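Home Fixtures Table Opinion Archive Contact

Stop Blaming the Manager for January

January 12, 2022 - by Iraís Ocampo
4 min read

Every winter I tell myself I won't get pulled into the transfer window, and every winter I'm up past midnight refreshing my phone to find out whether a left back I'd never heard of last week has passed a medical.

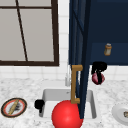

So let me get this off my chest while there's still time left in the month. I think we put far too much of January on the manager, and far too little on the people who sign the checks.

Take my own club, Stustau. We lost our top scorer in June, everybody knew we'd lose him, and the summer went by without a replacement. Radosław Kubiak was left to open the season with one fit striker and a teenager. We're now 5 points off the drop and the phone-in crowd wants Kubiak gone. Gone for what? For not scoring himself?

I went to the last home game with my brother-in-law, who can't stand Kubiak (he's still angry about a substitution from two seasons ago, don't get him started). We played Jara, and for 40 minutes we were the better team by a mile. The press worked, the midfield was brave on the ball, and Oğuzhan Dönmez kept finding pockets of space that their center backs didn't want to come out and defend. Then the crosses started going in and there was no one on the end of them! You can coach a team to get into the box. Finishing costs money.

We lost it in the 87th minute from a corner, and that's what made the highlights.

Ezequiel Cervantes, our chairman, gave an interview afterward and said the manager had "the squad he asked for." I'd love to know which meeting that was. Kubiak said in preseason, on the record, that he needed two forwards. He got a backup goalkeeper and a winger on loan who has hardly been seen since.

Now the same chairman is supposed to be shopping for a striker in the most expensive month of the year, when selling clubs know exactly how desperate you are. It's like buying an umbrella in a storm. If he'd moved last summer he could have had Apolinar Tovar, who was out of contract at Tultomia and begging for a move. Tovar signed elsewhere and he's scoring most weeks. I try not to look.

I do get the other side of it. Kubiak is stubborn, he trusts his favorites too long, and his away record is pretty grim. A new voice can give a locker room a lift for a month or so. But then what? The next guy walks in, sees the same one striker, and gives the same press conference.

There were maybe 300 of us who stayed behind to clap the players off after the Jara game. It was freezing and nobody really knew what to sing. Kubiak came over last, on his own, and put a hand up. My brother-in-law clapped too, though he says he was warming his hands.

Buy the man a forward, Mr. Cervantes. Then if we're still in trouble come spring, I'll listen to the case against him.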